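Levdale Notes > Teleoperation > Plates
Posted in June by Niilo Kauppinen

The plate task has now been through 276 demonstrations at the Levdale bench, all of them given by remote control. I set down the present procedure so that colleagues at Keskinen can compare it with their own.

The operator works from the Gotier hand controllers and takes a plate by its rim with one finger on either side. The approach is made slowly. Once the fingers are closed, the operator holds still for 500 milliseconds before any further movement. Demonstrations without this pause are kept in a separate folder and are not used for training.
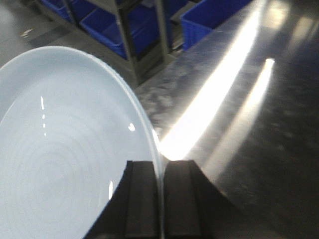 Kusden wrote that the pause should be left to the operator's judgment, and that a fixed value teaches the arm to hesitate in places where a person would not. I accept part of this. The operators at Levdale differ a good deal in their timing, however, and the fixed pause has made their recordings easier to compare. It will remain in force until the full set of 580 is complete.

A second matter concerns the steel worktop. It reflects the lights overhead in long bright bands, and it also gives back a pale image of any plate set down on it. An operator who relies on the screen alone may misjudge the height of the rim. Operators are therefore asked to check the wrist view and the fixed view before closing the fingers, and to withdraw and begin again if the two leave any doubt.

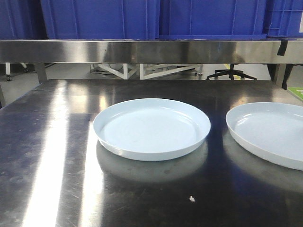

Two plates on the steel worktop, fixed view.

Starting positions are varied by hand between demonstrations. Plates may be placed near one another, provided that the fingers can still reach a free part of the rim. Sessions are held on Saturday, and requests for operator time should reach me before noon on the day before.

Contact | Copyright Niilo Kauppinen | Back to top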